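When I ring Itziar Aguirre she's halfway through month-end and eating toast over her keyboard. "Ask me anything except where the March forecast is," she says.

Itziar is the new financial controller at Skurkel, having spent her early years as an auditor at Weerasinghe. I wanted to know what made her jump the fence – I did the same thing myself and still miss the travel!

"I got sick of leaving just when a place got interesting," she tells me. "You'd find the mess, write it up and off you'd go to the next client."
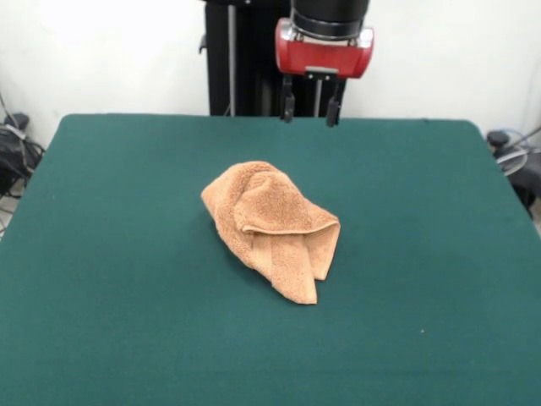 An orange towel on a green felt tabletop.

Her first job at Skurkel was the supplier ledger, which had 200 accounts and 3 different spellings of Hirnley (she blames the old software). Her boss, Unathi Kruger, gave her 20 days to tidy it up.

"Unathi's a CPA too, so I couldn't bluff," she laughs. "I'd organised most of it by then, but the accruals were a shocker."

Would she go back to audit? There's a long pause, and more toast. "Maybe for a week. In winter."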